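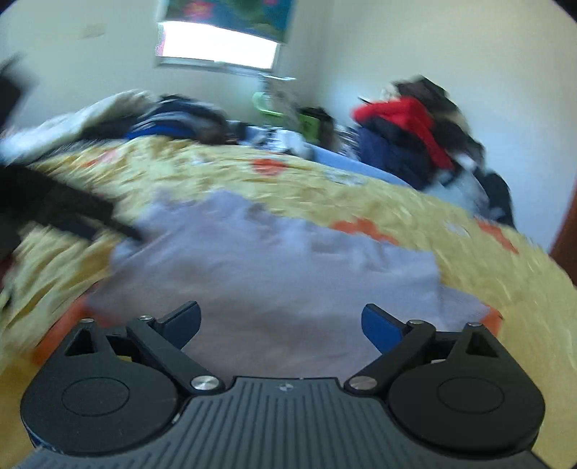
Photograph: Augustina Ofori, July 2018

Readers of this page have asked how the Huamán family letters are being put in order. The collection holds 247 letters, most of them written between two sisters, and it came to me in shoeboxes with no list of any kind.

I have adopted the following practice. Each letter is read once without notes, then given a number in pencil on the back of the last sheet. Letters without a date are placed by their contents where this can be done fairly — a wedding, a flood, the price of flour — and are otherwise kept in a separate folder. Envelopes stay with their letters. Tape and metal clips are removed only when they are already causing harm to the paper.

Seven letters remain unread, as the ink has faded badly. I do not intend to guess at them. The older sister's handwriting is small and leans to the left, and her spelling of the village name changes from year to year; I have kept every version as she wrote it.

Requests for copies will be considered after October, when the typed list should be complete. Relatives who hold further letters are invited to write to me before then.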